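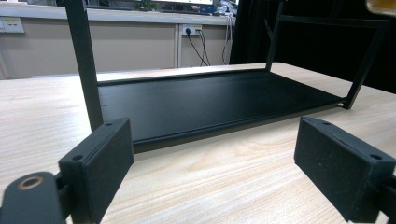

Slide 1. Wait for the latecomers. Thank Muthu for the intro, even if he gets the title wrong again. The title is "One Shelf, Many Jars".

Opening: who has bought the same spice twice this year? Hands up. Keep yours up longest. I own three lots of cumin and have cooked with cumin maybe once.

Slide 2. The case for a small rack on the table. Black metal, open sides, a tray at the bottom and rails up top. It's the least glamorous furniture you'll ever own. A cupboard hides your mistakes and an open rack puts them at eye level, in front of your mother-in-law.

(Pause. If no laugh, move on quickly.)

Slide 3. What goes where. Tray level: the heavy stuff, oil, honey, anything that drips. The raised lip catches the odd dribble, though it won't save you from a full bottle of fish sauce. Ask Thắng Kim. Up top: the white grainy things you reach for all day. Label them. Sugar and salt look the same at six in the morning and taste quite different in tea.
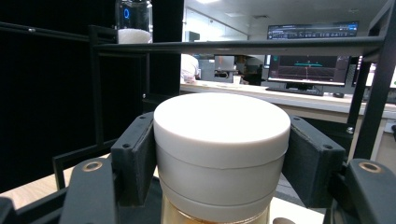
Slide 4. Lids. I've been told I spend too long on lids. Cúc timed me at the March run-through and wrote "LIDS???" on my notes, so keep this to 5 minutes.

Main points: wipe the rim before you close the jar. Snug is enough, you're storing lentils, you're not launching them. Keep jars to 2 lid sizes at most, or you'll spend your retirement matching them up. Plain white lids are fine. Write the date on masking tape and stick it on the side of the jar, where it stays put when somebody swaps the lids around. Somebody always does.

Slide 5. Clear glass. You see the colour, you see the level, you see that the yellow stuff has been there since the last election. Griten jars or old pasta sauce jars, I don't care, and neither does the rice.

Slide 6. Homework. Empty one shelf tonight. One! Ngọc Lục did her whole kitchen in a go and ate toast standing up until the weekend.

Questions. If asked about the fridge, that's Sang's talk, after the break. Sign-up sheet is by the kettle. Take the leftover jars home, please, I'm not carrying them back to the car.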